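Politics and Society | Campaign Finance | Terms

By Rosângela Prado
Updated in July

Donor endorsement

A donor endorsement is a public statement in which a person who gives large amounts of money to political campaigns explains why he or she supports a candidate. It is different from an ordinary endorsement by an elected official or a newspaper, because the speaker usually has no voters of their own. The value of the statement comes from the money behind it and from the attention that the press gives to wealthy people.

Forms

The most common form is a short written statement, published by the campaign on the same day as the gift or soon after it. Longer forms include the opinion article, the speech at a club or a university, and the interview. Some donors prefer to speak at a closed dinner and allow one or two sentences to reach reporters. Writers on the subject do not agree whether this last form should be counted, as the donor can later deny the words.

A donor endorsement can also be made by a company. In the state primary contest usually called the Frota race, after the candidate who won it, the packaging firm Drirnel and the software firm Ernix supported opposite sides. Drirnel published a letter of 13 paragraphs, most of them on road taxes. Ernix gave no reason at all, and its name was known only from the list of contributors.

Effect on voters

It is difficult to measure how much these statements change votes. The Etance survey asked 136 voters in the Frota race if they could name any donor to either campaign, and 19 could do so. Of these, only 2 said that the donor had influenced their choice, and both said the influence was negative. The survey was small and it was made after the vote, so its results are often quoted with caution.

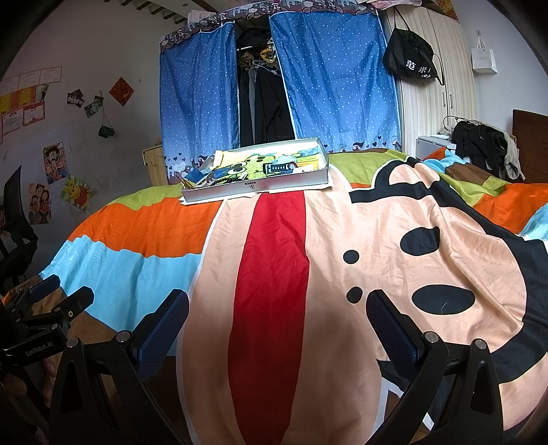 Bed comforter with a large cartoon print in red, peach and black.

Other effects are easier to see. An endorsement from a known donor can bring more donors to the same campaign, especially early in a primary, when many of them are still waiting. It can also give the opponent a theme for advertising. In the Frota race the losing side used the Drirnel letter in its mailings until the last week - the letter had complained about the cost of the public buses, and many people in the district used them every day.

Criticism

Critics say that the attention given to donors is unfair to citizens who cannot give money, and that a speech by a rich supporter is treated as news even when it contains nothing new. Defenders answer that an open statement is better than silent money, because voters can then judge the reasons. A third opinion, less common, is that the reasons should be ignored and only the amounts should be reported.

Related terms

The donor endorsement should not be confused with the bundler's letter, in which a fundraiser asks friends and colleagues to contribute. That letter is private in most cases, and it speaks more about dates and payment than about the candidate.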